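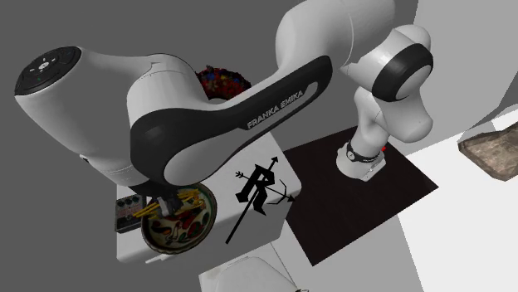

How often does the gripper on an arm like this need to be re-zeroed? On our cell, every time the fingers come off, and otherwise once a month.

I keep the setup notes for the Malent cell, and the gripper section is the one I get asked about most. The cell has one Franka arm, a fixed base and a simulated copy of the layout that we run before any change goes to the hardware. The copy is only useful if its numbers match the arm, and last month they did not.

The symptom was a pick that passed in simulation and failed on the real cell. The task is thin sticks out of a shallow bowl on a raised block. In the simulation the fingers stopped above the rim and then went down between the sticks. On the hardware they touched the bowl on the way in and the arm faulted on contact force.

I checked the base first. The bolts were at torque and the witness marks lined up. Next was the tool offset. The controller had 107 mm from flange to fingertip. The simulation file had 103 mm. The difference was a set of longer finger pads that Rūta Juška fitted in June. She updated the controller and logged it. I never copied the value across, so that one is mine.

A 4 mm error does not matter over a flat surface with a tall part. With a rim to clear and thin stock lying at an angle, it uses up the whole margin.

The fix, in the order I did it:

Set the offset in the simulation file to 107.
Home the gripper with nothing between the fingers.
Touch off on the top of the block at 3 points and compare with the model.
Raise the approach height over the rim and rerun the pick.

The touch-off showed the block sitting slightly low at one corner. I shimmed it and repeated the check. After that I ran 24 picks at reduced speed with no contact faults, then the same again at normal speed. One stick was dropped in the second batch. I put that down to pad wear and have not chased it.

Clem Hoani asked why both sides don't read the offset from a single file. They should. The Ashby cell already works that way, but its controller is a newer version and the script does not run on ours without changes. Until I get to it, there is a line on the pad replacement sheet for the simulation value, with a box for initials.

Still open: the cable clip near the elbow needs replacing, and the spare pads are on order from Beker.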